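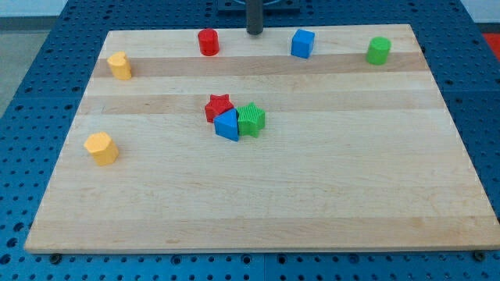 Home | Bread | Soup | Garden | About

Last updated Feb 11, 2019

I have been baking rye bread every week since September and I am completely hooked. I used to think of rye as the dense brown brick at the back of the deli case, the one you buy once for a party and then find in the fridge a month later. Then I had a slice at a little lunch counter in Clomard, still a bit sticky in the middle, with cold butter and a few rounds of radish, and I went home and ordered flour that same night!

The first thing to know is that rye doesn't behave like wheat. You can knead it until your arms give out and it will still feel like wet cement. There's very little stretch in it. I fought this for my first few loaves, adding more and more flour, and ended up with something you could prop a door open with. Now I just stir it in a big bowl with a stiff spoon, scrape it into the pan with wet hands, smooth the top, and leave it alone. It's the least work of any bread I make, and I get a silly amount of pleasure out of that.

The starter

Mine lives in an old jam jar and its name is Nicholas. It began as whole rye flour and tap water and did nothing at all for days, then climbed out of the jar overnight and glued itself to the shelf. I feed it 50 grams of flour and 50 grams of water the evening before I bake, and by morning it smells like green apples. If it smells like nail polish remover, it's hungry, so feed it again and wait. I've left it in the fridge for 2 weeks while we were away and it came back fine after a couple of meals (it sulked a little).

The flour

I've tried three so far. The supermarket one is fine but tastes a bit flat to me. Dundum is a small mill a couple of hours north of here, and their dark rye is wonderful, coarse and almost sweet, with flecks of bran you can see in the crumb. Biveo's is ground finer and gives a softer loaf that slices very neatly, so I use it when I'm making sandwiches for other people. My favorite right now is half and half. Keep whatever you buy somewhere cool, because whole rye goes stale faster than white flour and you can taste it.

What goes in

My regular loaf is flour, water, starter, salt, and a spoonful of molasses. After that it depends on my mood. Caraway is the classic and I love it, but toasted sunflower seeds are what I come back to most. I pour 100 grams of them into a dry pan and stand there stirring until they smell like popcorn, then tip them straight into the dough. Once I threw in leftover coffee in place of part of the water and the color was gorgeous, nearly black. Grated carrot works too! Raisins I'm still undecided about. The ones near the crust burn and turn bitter, but the ones in the middle are so good.

Baking and the horrible wait

Start it hot, then turn the oven down after the first quarter of an hour and let it go until the bottom sounds hollow. And then comes the part I find really hard: you have to leave it alone. Rye needs a full day before you cut it. I wrap mine in a clean dish towel and put it on top of the cupboard where I can't reach it without a chair. Cut it too early and the inside smears all over the knife. I've done this more often than I'd like to admit, and I ate every smeary slice, but the bread is so much better the next day, and better again the day after that.

For slicing, use a long serrated knife and go slowly. Thin is the way with rye. I can get 12 good slices from half a loaf, and the heel goes to whoever is standing nearest.

On top

Butter and salt. Cream cheese and pickled beets. A soft egg, mashed with a fork, with far too much pepper. Peanut butter and thin slices of apple, which my family laughed at until they tried it. When the loaf gets down to its last dry end I cube it, fry it in butter, and drop it on tomato soup, and I've started baking a day early just to make sure there's some left for that.

Next week I'm trying a version with cooked rye berries stirred through the dough. They're soaking in the fridge already, and I'll post the recipe if it holds together.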